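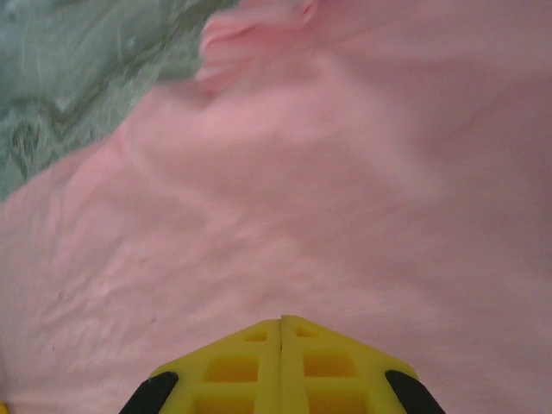 Closed or nearly closed gripper over pink cloth. Fingertips are a consumable and belong in the operating budget.

What a Folding Cell Costs After the Arms Are Paid For

The arms are usually the first line on the purchase request, and they get the most discussion. In a cell built to handle cloth they may also be the line that changes least between the first draft and the final order. Most of the movement happens further down: fingers, framing, cable, work surface, garments, and the hours needed to keep all of it in working order.

Zommont, a contract laundry with a small automation group, went through this process last year. The group planned a two-arm cell for folding shirts and flat cloths. Its first budget ran to 15 lines. The version that was signed in September had 18, and the three additions were spare fingers, replacement cable, and labor for resetting the work between runs. None was expensive alone. Together they took up most of the contingency.

Rianne Verhoeven, who wrote the request, divides cell equipment into fixed, wearing, and moving items. Fixed items are the frame, the rail, the mounting plates, and the walls. Wearing items are fingers, pads, cable, and servos. Moving items are the garments and the containers that hold them. Each group has a different purchasing rhythm, and she recommends giving each its own account code before the first order goes out.

Fixed items

Aluminum extrusion is a sensible choice for a first cell. It costs more per foot than welded steel tube but can be taken apart and cut down, and the slots accept plates at any position. That matters with two arms, where the spacing between the bases is rarely right the first time. Zommont bought one rail long enough to carry both bases with room to spare at each end. A shorter rail would have been cheaper by a small amount and would have fixed the spacing for good.

Enclosure walls should be priced with the frame. Three closed sides keep the background constant for the cameras and keep people from reaching in from the back. The wall covering is a minor cost. A printed covering with a regular pattern can be bought by the roll, and a spare roll from the same batch should be bought with it, as print color can shift between batches. The same applies to a printed work surface, which will wrinkle and need replacing.

Wearing items

Finger design is where cloth cells differ most from cells that handle boxes or bottles. A finger has to slide along a surface, pinch a single layer, and let go without dragging. Printed plastic fingers with rubber pads are cheap to make and quick to change. The budget question is how many sets to hold. Zommont ordered 20 spare sets from Segers in one batch, on the grounds that setup was a large part of the price. A smaller order would have tied up less money but left the group exposed to a change in material.

Servo spares are harder to plan. A small arm uses several similar modules, and the ones nearest the gripper see the most frequent short movements. One spare of each type per arm is a reasonable starting stock.

Cable should be ordered by length with slack included.

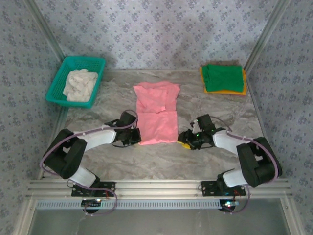

A cable that runs along the outside of a link and around the elbow needs enough free length for the joint to reach both limits. The measured path with the arm folded is therefore a poor basis for an order. Measure with the arm extended, add the loop at the base, and then add a margin for re-terminating the ends. Bright cable costs the same as black from most suppliers and is easier to inspect against dark housings.

Moving items

Garments are often left off the request entirely, on the assumption that they are lying around. They need to be specified like any other part: fabric, size, color, and number of each. Cloth that has been folded many times takes a set along its creases and no longer behaves like new stock. Zommont keeps a separate line for textiles and reorders when the creases stop pressing out.

Containers deserve one paragraph in the specification. A perforated plastic basket is light, cheap, and easy to replace, but it can shift when a gripper touches the rim. Decide early if it will be fastened down, and buy the fasteners with the frame.

Labor

The reset line caused the most argument. Someone has to put the cloth back in its starting state between runs, and that time is paid. Zommont logged 2,284 runs in the first period and found that resets took around a third of the operator hours. The second budget moved this cost out of overhead and into the cell.

Leasing was considered as well. Flivlow quoted for a complete cell with service included, and the monthly figure was competitive so long as the task stayed the same.

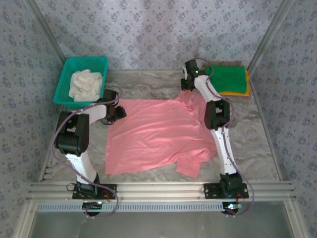 Zukholm wrote that it had taken the lease and would do so again, as its shirt programs run for a full contract term and the service visits cover both fingers and cable. Its one complaint was that textiles were excluded and had to be bought separately at short notice.

Verhoeven's answer was that a lease makes sense once the garment list is closed. Her own list was still changing. The request for the second cell uses the same 18 lines, with the rail length unchanged and the cable allowance increased.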